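Home Program Artists Minutes Contact

Minutes of the planning meeting, Skaltska sound and moving image days
10/24/22, by Theerawat Intarasuk

Present: Valdemar Hedegaard (chair), Duangjai Chantharasri, Sumeya Tamiru, Theerawat Intarasuk (minutes). Absent with notice: Amnuay Thongdee.

1. The minutes of the last meeting were approved with one correction. The name of the second hall is Vomer, not Vomer House.

2. Program. Sumeya reported that the open call received 561 works. The first selection is finished and 20 works remain, of which 13 are video and the others are sound or performance. Valdemar asked that the performances are not all placed on the same evening, as it was last year. Sumeya will make a new order of the evenings and send it to all.

3. Venue. The Mensah gallery has confirmed the large room for the whole period in February. The small room is still in discussion. Duangjai has visited both and finds the small room too bright for projection, also with the curtains closed. She proposes to use it for listening works only. This was agreed.

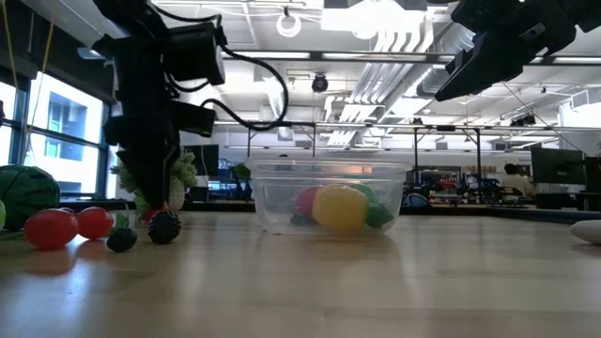
The gallery wishes to receive our list of equipment before it signs for the small room. Theerawat will write the list together with Amnuay.

4. Printed matter. We will print 500 copies of the program booklet. Valdemar prefers a folded sheet, Duangjai prefers a stapled booklet. It was voted and the folded sheet was chosen, three against one. The texts of the artists must be shortened to eight lines each.

5. Guest evening. The group Dristska has offered a live set of one hour. They ask for travel costs but no fee. Accepted - Valdemar will answer them this week.

6. Other matters. Sumeya asked who keeps the keys of the storage. Duangjai has one set, the other is with Amnuay.

The date of the next meeting will be sent by e-mail.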